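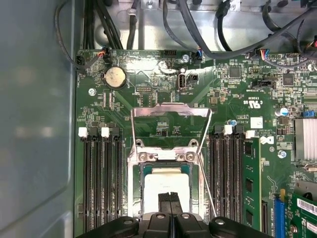 COMMUNIQUÉ DE PRESSE

Ulari ouvre un atelier de reconditionnement de serveurs et de stations de travail

27 avril 2022 – Ulari met en service un atelier consacré au matériel informatique professionnel en fin de contrat. Installé sur le site de Numine, il s'étend sur 354 m² et compte 112 postes de démontage et de contrôle.

Les machines sont ouvertes à réception. Les cartes mères restent dans leur châssis pendant l'inspection : socket du processeur, pile, connecteurs internes, câblage. Les pièces conformes sont remontées ou vendues à l'unité, les autres partent en filière de recyclage agréée.

La phase pilote a porté sur 923 unités confiées par Sotelo. Le suivi des pièces est assuré par le logiciel Videnetti, qui attribue un numéro à chaque carte.

Les machines remises en état sont garanties 2 ans. L'atelier acceptera les lots d'autres entreprises à partir de novembre.

Contact presse : service communication d'Ulari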